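Ok I have been meaning to do this for weeks. A thread on vermouth, and why I think it's the most fun bottle you can have in your fridge right now.

1/ Yes, fridge. If yours has been sitting on top of the cupboard since last December, open, please go and smell it. It's wine! It has some extra alcohol in it but it's still wine, and it goes flat and raisiny just like wine does.

2/ I got properly hooked on it at a tasting Renato Escobar put on at the Leninside bottle shop. He poured us a sweet red, a dry white and a bianco, all plain, no ice, no mixers. I'd only ever had the stuff inside a Negroni. I went home with two bottles and a very long list.

3/ Quick basics for anyone new. Vermouth is wine that's been fortified with spirit and flavoured with herbs, roots, peel, flowers, whatever the maker fancies. Wormwood is the traditional one and it's where the name comes from (Wermut, in German). That's your bitter backbone.

4/ My favourite of the lot is the Tultirero rosso. Orange peel first, then something like cola, then a long bitter finish that makes you want an olive straight away. The label on the back says 42 botanicals. I can pick out maybe five of them on a good day. 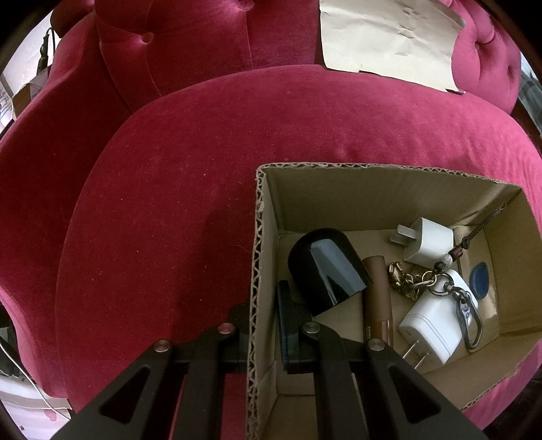
5/ Does red vermouth have to be made from red wine?
Most of it starts with white wine, and the colour usually comes from caramel, plus a bit from the botanicals. There are makers using red grapes and those taste quite different, more plummy and with a bit of grip.

6/ Which is why I love what's happening with local ones. The Tekin dry uses lemon myrtle and a little wattleseed and it is SO good with soda. Toasty and lemony in the same sip. They did 2000 bottles in the first run and I was annoyingly late, so I've only had one.

7/ How I drink it at home: short glass, plenty of ice, one part vermouth to one part soda, slice of orange, green olive. That's the whole recipe. If it's a bianco I swap the orange for lemon or grapefruit.

8/ You can go straight tonic too, but pick a dry vermouth for that. Sweet red and regular tonic together is a lot of sugar and I find I'm over it halfway down the glass.

9/ On buying: look for the half bottles! A 375 is perfect if there's only one or two of you. I get through one in a couple of weeks without trying. A full bottle I'd want to finish inside a month or so, two at the outside for a sweet one. Dry fades faster.

10/ Someone at the tasting asked about freezing it and Renato said he's done it in ice cube trays for cooking. I've since tried this with the end of a dry white and then chucked three cubes in a pan of mussels. Recommend. Also great in a chicken pan sauce where you'd normally open a bottle of wine just for a splash.
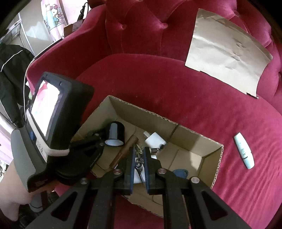 11/ Anyway, back to cocktails, seeing as that's how most of us meet the stuff. If your Manhattan tastes dull, try a fresh bottle of vermouth before you go blaming the whiskey. I did the two side by side, one with an old bottle and one with a new one, and my sister (who doesn't even like Manhattans) picked the fresh one in a single sip.

12/ And please try a wet martini. Equal parts gin and dry vermouth, dash of orange bitters, stirred till it's really cold, lemon twist. It's softer, you can taste the herbs, and you can have one before dinner and still cook the dinner.

13/ Or flip the Manhattan over: two parts sweet vermouth, one part rye, bitters, cherry. Gentle and spicy. I've been making these all winter.

14/ Snacks matter more than you'd think. Salty things. Anchovies on toast with too much butter, olives, plain potato chips, those pickled green chillies. I tried it with a sweet biscuit once and the bitterness went a bit strange on me.

15/ If you want to try a few before buying, the wine bar in Staston does a flight of three, and they'll let you have a small splash of soda on the side. Ask for the one with gentian in it. It's seriously bitter and it made my ears tingle, loved it.

16/ My homework for this month is making some. I've got dried wormwood, orange peel, cinnamon, cardamom and a bay leaf, and the plan is to steep them all separately in 200 ml of brandy each and blend from there. Going very light on the wormwood! Everyone I've asked says the same thing, you can add more and you can't take it out.

17/ Will post the results, good or awful. If you've made your own, tell me what wine you used as a base, I'm tossing up between a cheap pinot gris and a semillon.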